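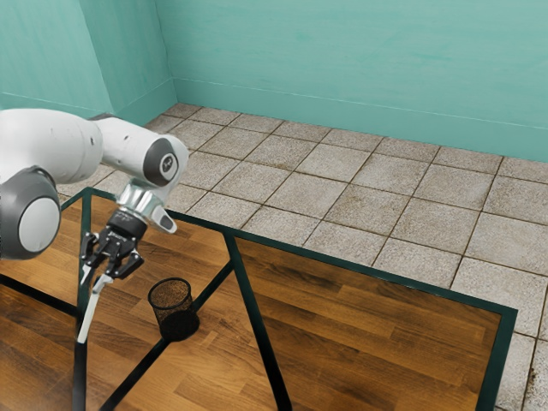
The mesh cup, the arm and a bare stretch of planks, from the club's simulator.

Workshop Tips: Getting a Pen Into a Cup, and Other Things Robots Are Supposed to Be Good At

By Elspeth Skinner

I have run the tool bench at the Emville after-school workshop for long enough to have seen three or four crazes go through it. The robot arm club is the newest. I agreed to write up their tips on one condition, that I could leave out anything I didn't believe. It made for a shorter page.

The task is the one every beginner gets. Pick up a pen, put it in a pencil cup, let go. My sister's toddler can do it. The club has been at it since February, all of it on a computer so far, and they are entering it in the Mirnitz student challenge whether I think it's ready or not.

Most of what follows is good advice for any bench, with or without a robot on it.

Clear the table before you start, all of it

Archie Haldane wanted erasers, a stapler and a coffee mug in his first table setup to make it "realistic." I told him he could have realistic when he had one clean run. Put out the thing you are working on and the thing it goes into. If you're gluing a chair leg at home, same rule.

Pick a cup you can see into

A black mesh pencil cup is a decent choice. The rim is easy to find and the side is a bit see-through. The drawback is that it's light. A real one will tip if you so much as brush it with a sleeve, and I have my doubts that the one on the screen behaves the same way. If you set up a real cup, drop a few large washers in the bottom or put a square of non-slip shelf liner under it.

Don't trust the lines on the table

Their practice table has dark bars running across the planks at angles. Two of the students were using the spot where the bars come together as a marker for the cup. Handy, until somebody moves the viewpoint and everything slants another way. Measure from a corner of the table instead, with a ruler, and write it down on paper. Masking tape works on a real bench. Pull it off the same day or you'll be scraping gum off the finish for an hour.

Come in from above

Students love to swoop in from the side. It looks clever and it knocks things over. Stop above the cup, wait, then go down. Effie Sutherland put the pause in and her results got better overnight, though she gives the credit to a setting she changed the same evening. Change one thing at a time and you won't have that argument.

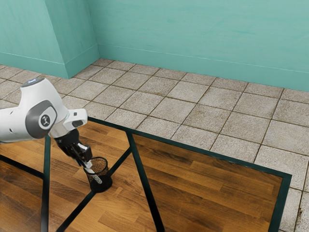
Reading time: 5 minutes

Tilt is fine, up to a point

A pen doesn't have to be straight up and down to go in a cup. The pen-like stick between the fingers up there is on a slant, with its lower tip already behind the rim. The club was very pleased with that. I said that a tip behind the rim is a start and I'd like to see the letting go. Oanh Văn pointed out, fairly, that I put my own pens away at an angle and never give it a thought.

If you want a rule, here's mine: the narrower the cup, the straighter the pen. With a wide jar you can be as sloppy as you please.

Grip near the top

Hold a stick in the middle and your fingers run into the rim before the stick gets very far down. Hold it near the upper end and there's room. The same goes for dowels, paintbrushes and candles. Don't squeeze harder than you need to, either. Every beginner thinks a drop means a weak grip, and half the time the pen was just held crooked from the start.

Decide what counts before you count

My biggest complaint. The club told me they had 900 tries on the computer and that 549 were good ones. Good how? Well, pen in cup. Standing cup, or cup on its side? Long silence. Awuor Ndung'u went back through the saved runs over a weekend and took out 57 where the cup had gone over with the pen inside it. I thought more of the project after that than I had all spring.

So write it on a card and tape the card to the monitor. Ours says:

Pen inside the cup.
Cup upright.
Fingers open and clear of both.
Nobody touched the keyboard.

Keep the bad runs

They wanted to delete them to save space. Buy a bigger drive. A folder full of failures is the only part of the project I'd pay to look at. Label each one with a plain word, such as "missed," "tipped" or "dropped," and skip the long notes, which you'll never keep up past the second week.

Clean grippers, if you ever get a real one

Nuranetti has promised us time on an arm at their shop, and I will believe it when I'm standing next to it. In case it happens: wipe the finger tips with a barely damp cloth before each session, and let them air dry. No oil anywhere near them. Pens pick up hand lotion, and slick pens slide. Keep long hair tied back and leave the lanyard in your bag. Find out where the stop button is before anybody moves anything.

What I still don't buy

That a run on the screen tells you much about a run on the bench. The screen table never wobbles. Mine has had a folded beer mat under one leg for years. The students say they can add wobble to the computer version, and maybe they can, but I've asked twice and I'm still waiting to see it.

I'll admit the kids measure more carefully than they used to. Archie built a shelf for the Cowie Street library corner last month and it's level, which his last one was not.

Leftover questions from the sign-up sheet

Can you use a pencil in place of a pen? Yes. Use an unsharpened one, with flat ends both sides, so you can't cheat on which end is up.

Does the cup color matter? They argue about it. I'd try a light one on a dark table and a dark one on a light table and see for yourself.

Can parents come and watch? Yes, but bring a book. There's a lot of waiting while somebody looks for a missing comma.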